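Questions we get asked about staying at Hemmin

Hello and welcome! Orathai and I have been letting the cottage for a few years now, and the same questions come up in nearly every email, so I've finally sat down with a cup of tea and tried to answer them all in one spot. If yours isn't covered, please do write. I'm slow in June but I always get there.

What time can we arrive?

Any time from 2 pm. If you're coming up the coast road after dark, take it gently past the Covska turnoff, as the wallabies are out and they have no road sense at all. The porch light will be on for you and the key is in the lockbox beside the door. We send the code the evening before.

How many does it sleep?

Four, in two bedrooms. The front room has the queen and the back room has two singles, which we're happy to push together if you ask. We've had families squeeze in a fifth on the couch and it never ends well for whoever gets the couch, so we do stick to four these days.

Is the water all right to drink?

Yes, it's tank water and it goes through a filter under the kitchen sink – lovely for tea, I think, though I'm biased. All the water in the cottage comes off the roof, so we do ask for shortish showers, particularly late in summer.

Anything we should know about the bathroom?

It's on a septic system, so please flush only toilet paper and nothing else (not even the wipes that say flushable on the packet, we've learned about those the expensive way). Spare rolls are in the hall cupboard on the bottom shelf, behind the beach towels. If the toilet keeps running after a flush, give the button a second little press and it will usually settle down. 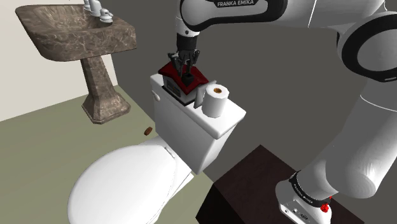
The little house with the red roof, on top of the toilet tank.

Can we bring the dog?

One well-mannered dog is very welcome! There's a $20 cleaning fee per stay, and we'd love it if you kept them off the beds. The back yard is fenced, but a determined terrier can get under the gate, as Duangjai's has shown us more than once.

Do you take a bond?

We do, $200, and it goes back to you within a week of your leaving. A broken glass or a chipped plate doesn't count, so just tell us and we'll replace it.

Is there internet?

There is, although it sulks in heavy rain. The password is on the fridge. Phone reception is best at the top of the driveway.

Where should we eat?

Yupin's bakery at Flosunmont is a 20 minute drive and worth every bit of it. Go before ten if you want a curry pie, and say hello from us.

What do we need to do when we leave?

Check-out is 10 am. Strip the beds, pop the bins out by the road and put the key back in the lockbox, please. The sheets can go in a heap on the laundry floor.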